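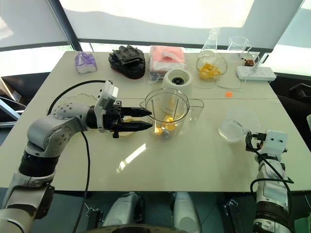 Mango chunks in the jug, piled around the blades

Blender leaves frozen mango in lumps and the blades spin in a gap underneath

Posted by Siobhán Mulcahy, March 22, 2018
Filed under: Kitchen, small appliances

I make a smoothie most mornings and for years used a stick blender in a tall beaker. In February I bought a Konudley jug blender secondhand and I can't get a smooth drink out of it. I put the mango in first, then yoghurt, then a splash of milk. It runs well for a few seconds, then the note of the motor goes up and nothing in the jug moves. If I stop and look, there is a hollow round the blades and the fruit is sitting above it like a lid. I push it down with a spoon (switched off at the wall), start again and the same thing happens.

After 6 or 7 goes I get something I can drink, but there are still hard bits in it and by then the base is quite warm. It also smelled faintly of hot dust on one occasion, which worried me a bit.

The fruit is from a bag of frozen mango and I use it straight from the freezer. I've tried the pulse button and the top speed and neither helps much. The seal doesn't leak and the blades turn freely by hand. Is this a fault, are the blades blunt, or am I loading it wrongly? I didn't get a manual with it.

Narodex

Most likely loading. What you describe is an air pocket. The blades throw the fruit outwards and if there isn't enough liquid to carry it back down, the blades end up turning in air. The motor note goes up when that happens as there is nothing for it to push against.

Put the liquid in first. For one large glass I use 333 ml of milk, which sounds fussy but it's what's left when I've had my tea out of the pint carton, near enough, and it works. Then yoghurt, then anything soft such as banana, and the frozen fruit last so that its weight pushes everything else down on to the blades.

Start on the lowest speed and leave it there until the surface is moving and you can see a dip in the middle. Then turn it up. Going straight to top speed is what makes the hollow. If it does stall, don't keep running it. Switch off, unplug, take the jug off the base, give it a shake or a stir, add a bit more milk and go again.

Let the mango stand for ten minutes as well. It doesn't need to thaw, just lose the hard edge. If the pieces are large, cut them in half.

On the warm base – let it cool properly between goes. Small jug blenders are often only meant to run for a minute or so at a time. A bit of a smell after a year in someone's cupboard is usually dust burning off. If it comes back, or it smells like burning plastic, stop using it.

Leung

I'd get rid of it and go back to the stick blender to be honest. Had one of these and it was useless with anything frozen, ice especially. My sister's cost three times as much and does it in one go. You get what you pay for.

Nutadier

Agree with Narodex about the order, but check a couple of things on a secondhand one before you decide it's all down to you.

Turn the jug over and look at the coupling, the part that sits on the motor. If the teeth are rounded off it will slip under load and the motor will race while the blades slow down. That sounds very much like an air pocket from the outside. Look at the matching part on the base too. Mine was rubber and had gone smooth on one side. If there is black dust round it, that's the rubber wearing away. The replacement cost me less than a bag of mango and took two minutes to fit, although I had to hold the spindle still with a flat screwdriver and the thread was left-handed, so it undid clockwise.

Blunt blades are less of a problem than people think. In many jug blenders they aren't very sharp to begin with.

Also, how full is it? I never go past two thirds with frozen fruit.

Siobhán Mulcahy

Thanks all. Milk first and fruit left out for ten minutes made a big difference this morning, only one stop to stir and no hard bits. The coupling does look a bit worn on the base side, so I'll order one and see. I'm keeping the stick blender for soup.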